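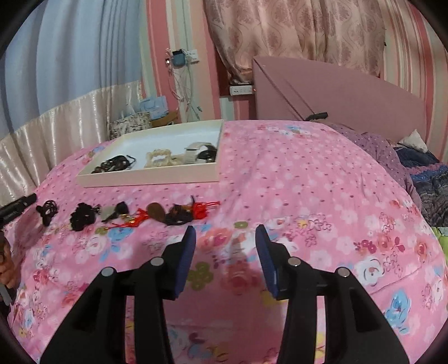

*Knotted charms and pendants set out in front of a tray on the bedspread.*

**Sorting small ornaments and everyday items kept in one tray**

Posted by Catalina Sepúlveda, 12 June 2019

I should be grateful for advice on the storage of small personal items. Knotted cords, tassel charms and pendants are at present kept in one shallow white tray together with items in daily use. The tassels become tangled and the cords catch on everything else. I have 13 compartments available in a Grendik drawer insert and would prefer not to purchase anything further.

**Kornél Jakab**

It is recommended that the contents be divided by use before any compartment is assigned. Ornaments with tassels should be laid flat, with the threads combed straight by hand, and should not share a space with anything that has teeth or a clasp.

Hair clips, keys and earphones are handled daily and may remain in the open tray. Beaded bracelets should be stored apart from keys, as metal edges may mark the beads. 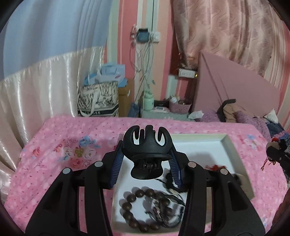 Earphone cables should be wound into a loose coil and secured with a soft tie. Stone pendants may be wrapped in a small square of cotton cloth.

**Soter75**

Agree with the above regarding tassels. A strip of card with a slit at the top will hold each cord in place.

**Caruso_718**

I use an old biscuit tin. It is satisfactory, although the black cords are difficult to find at the bottom.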